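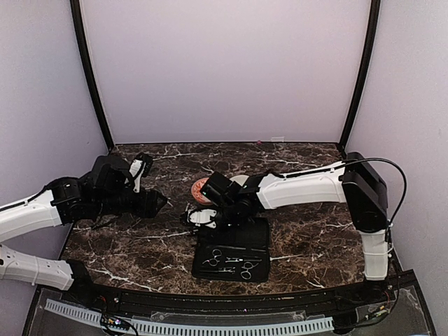 Pauline Wainwright asks whether anyone else gets the planner freezing when both arms are given goals at once. One arm on its own, fine. Both, it sits there then gives up after 5 seconds. Lurard 2, default settings.

Whitlock
Are you planning them as one group or two? Two seperate groups don't know about each other, so each treats the other as a parked obstacle. Make one group with both arms in, raise the timeout, try again. Also check the collision mesh. Mine had 2,221 triangles per link, cut it to 400 and planning got much quicker.

dorville
same here, restarting teh planner node sometimes does it. no idea why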